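Trash Day at Pilley: A Gallery

Our office makes one bag of trash a day and 50 opinions about it. Herman Tjoa has most of the opinions.

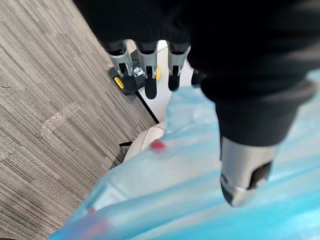 The desks get cleared first, mostly of Raju wrappers. A white tabletop with a thin black border hides nothing, coffee rings least of all.

Old bag comes up, new one goes in.

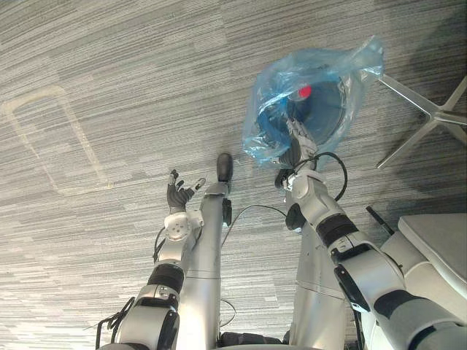
Who buys the bags?
Nabila Belhaj does, 80 to a box, from Flisetti.

Lid up, elbows out.

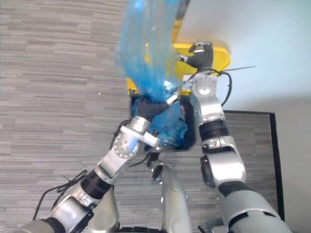 Blue bag, black bin, yellow lid. Striped carpet by management.

Then there's the matter of the knot.
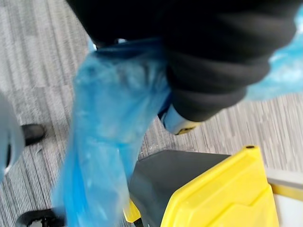 Herman ties a double. Barbara Sikora twists and hopes.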